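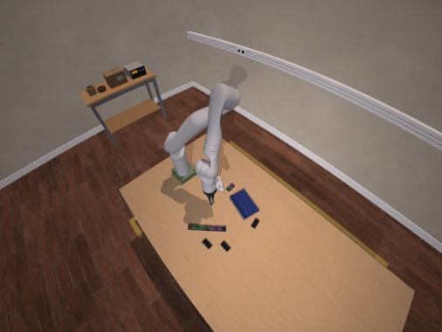

Dark wood parquet and a tan mat in a computer rendering.

Filed under: Around Town, Homes & Buildings
Last updated January 1, 2026

The dance floor at Kurkent Hall is back, and it looks wonderful. The old ballroom on Flastura Street opens its doors again this weekend with its original parquet sanded, patched and oiled, after 10 weeks of work that plenty of people in the neighborhood doubted would ever get started.

The floor is 103 years old and covers more than 2,000 square feet, laid in a herringbone pattern that runs from the front doors all the way to the stage. For most of the last three decades it sat under gray carpet tile. Regulars at the Saturday socials knew there was wood down there (you could hear it in the corner by the coat check, where the carpet had given up) but the last two owners never pulled the carpet to find out what shape it was in.

Remzi Sezer did. He bought the hall last spring and took a utility knife to the carpet on his second evening with the keys.

"I meant to lift one square," Sezer said. "By midnight I had half the room up and glue all over my shoes. I called my wife and told her to come look at it right then, in her pajamas if she had to."

The repair went to Hivo, a two-person flooring shop run by Nhung Bạch and Tùng Vũ. They found good oak under the glue, worn thin near the stage and badly stained along the north wall, where a radiator leaked for years. In the end they replaced 1,364 blocks, most of them cut from oak that came out of a school gym being torn down across the county. The rest of the floor is the wood that was there on opening night.
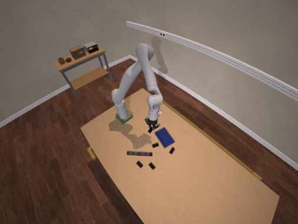

Matching the color took longer than anyone planned. New oak and old oak take oil differently, and the first test patch, done in November, came out so orange that Vũ scraped it off the same day. They tried several blends before landing on a warm medium brown that lets the old blocks and the newer ones sit together. Get down on your knees by the north wall and you can pick out the repairs. Standing up, good luck!

"You want it to be a little uneven," Bạch said. "People danced on this. There's a dip in front of the bandstand where everybody must have crowded in, and we sanded around it as gently as we could."

The pair also pulled a small pile of treasures from the gaps between the blocks: hairpins, a brass button, two streetcar tokens and a folded ticket stub for a New Year's dance. Sezer has put them in a shallow case by the box office.

The first event is a beginners' waltz class on Saturday at 4 p.m., taught by Mỹ Tôn, who ran her classes in a church basement while the hall was closed. She got an early turn around the room last week and came off it grinning. Concrete is hard on the knees, she said, and a wood floor on joists gives back a bit with every step. Her students have been asking about the reopening date since the sanders first went in.

A social dance follows at 7 p.m. with live music by the Hoàng Quintet. Bandleader Uyên Tăng has worked up a set of tunes from the hall's early years, along with the swing numbers the Saturday crowd always asks for. Leather or suede soles are best. Sneakers are fine for the class, and Sezer is asking everyone to leave stiletto heels at home for the first month while the oil finishes hardening.

Admission to both is free this weekend, with coffee and cake in the lobby. Regular Saturday socials start again the week after. The balcony stays closed for now, as its railing still has to be rebuilt, and Sezer hopes to have it open by summer.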